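Hand-held grippers: hire them if you must, but read the small print
Corey Whitcombe

Vumemgate wants 2228 a month for its teach-by-hand kit. You hold the gripper, do the job yourself, the robot is meant to pick it up later. Fine idea. I like the idea.

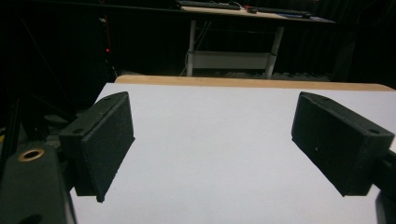
Fingers open over the white work surface.

What I don't like is the pitch. 370 goes at one job, they say, then you have a skill. Whose skill? Brerix sell much the same service and tell you 1000. Neither says what happens when the item changes. Different plug, different lead, start again?

And it's always the tidy stuff in the brochure. Blocks. Cups. Give me mains leads and sockets any day, thats what people in repair shops handle.

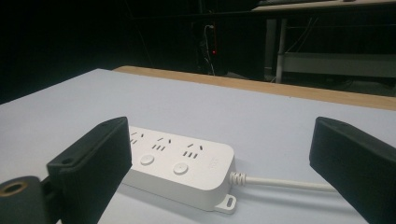

Ewan Ashby at Ormsby reckons I'm being unfair and the price will drop by November. Maybe. But a small shop pays today's price, and pays someone's wages on top to sit there doing the teaching. That bit isn't in the quote. Should be.

Two things I'd want in writing, before signing anyhting:

1. Who keeps the recordings when the hire ends.
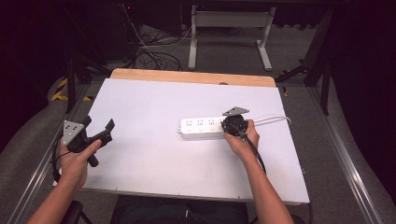
2. What a redo costs when a job fails. Per go, not "by arrangement".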